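Miditine Tabletop Wax, 980 g Tin

Notberg
Finishes and Care / Wax and Oil / Tabletops

In stock
$38 per tin

Miditine is a soft paste wax for wooden tables, counters, and benches that get daily use. It goes on with a cloth, buffs up to a low sheen, and can be renewed in one spot without redoing the whole surface. The tin is the large size and is meant for people with more than one table to look after. A small cloth is packed under the lid.

What it can be used on
Bare wood, oiled wood, and wood that has been waxed before. It can also go over a hard varnish, where it adds a little shine and no real protection. Do not use it on painted chalk finishes, stone, or anything that will sit next to a stove burner. It is not meant for cutting boards.

Shades
Clear, Light Brown, Dark Brown. The clear wax deepens bare wood slightly. The brown shades hide small scratches and will stain pale wood, so try them on the underside first. Light Brown was reformulated and is a touch redder than the old tins. If you are matching earlier work, order a sample sachet.

How to apply
Wipe the table down with a damp cloth and let it dry overnight. Rub in a thin layer along the grain, a section at a time. Leave it for an hour, then buff with a clean cloth. New or sanded wood needs two coats, with a night between them. A table that is already waxed needs one.

Keep hot pans off the surface, as with any wax. Water can stand on it for a short while but should be wiped up before it leaves a ring. If a ring does form, rub the spot with fine steel wool and a little fresh wax.

Contents and storage
Beeswax, carnauba wax, linseed oil, orange oil. Net weight 980 g. Keep the lid closed and the tin away from heat. In cold rooms the wax goes stiff; stand the tin in warm water for ten minutes before use. Used cloths should be laid flat outdoors to dry before they are thrown away.

Shipping
Tins ship from our Cabanatuan warehouse and cannot be sent by air. Limit of two tins per order. Unopened tins can be returned in their original box. Opened tins and sachets cannot.

Goes with
Stoltari Wood Soap, 1 liter
Stoltari Buffing Pad, pair
Notberg Fine Steel Wool, small bag
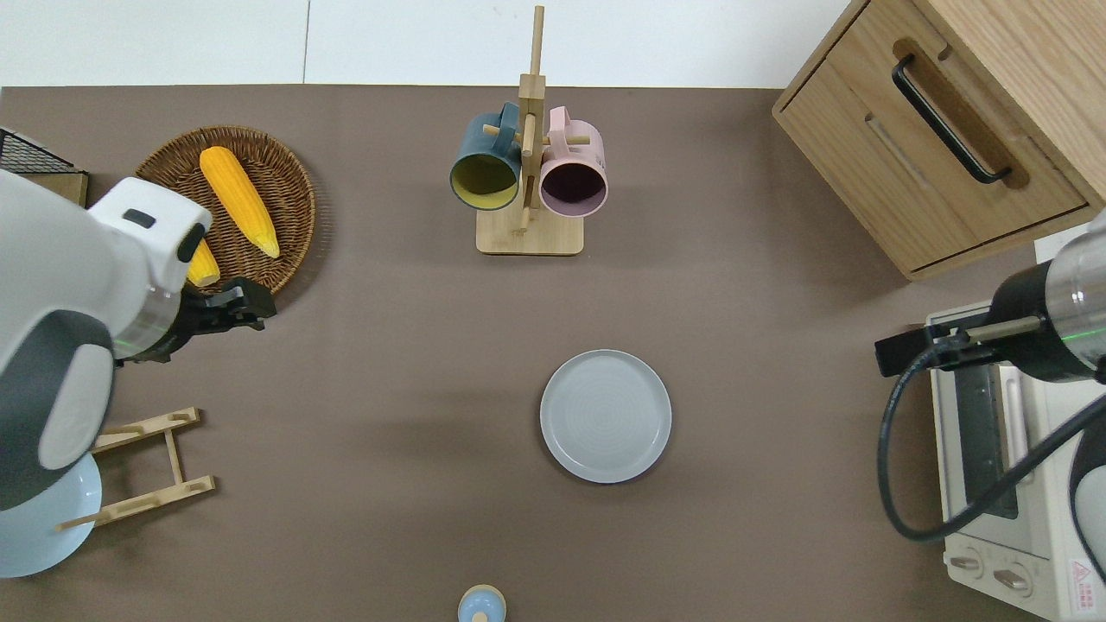
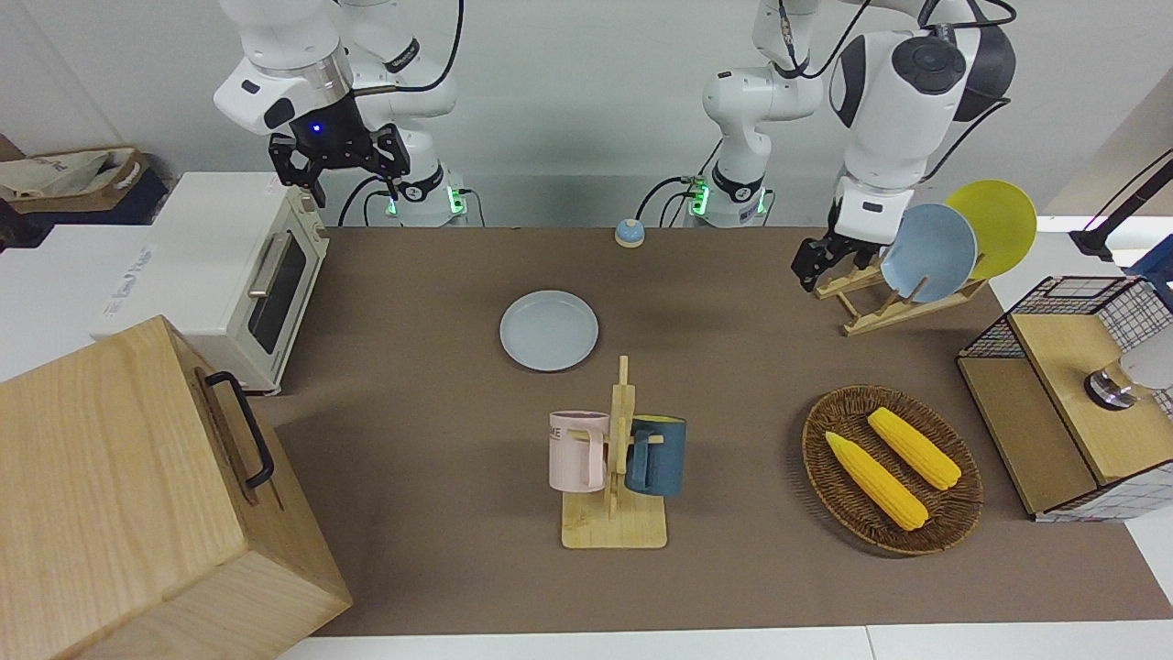
Kitchen items on a brown tabletop, two views.

Page updated 9 February 2021. The Dark Brown sachet is out of stock until May.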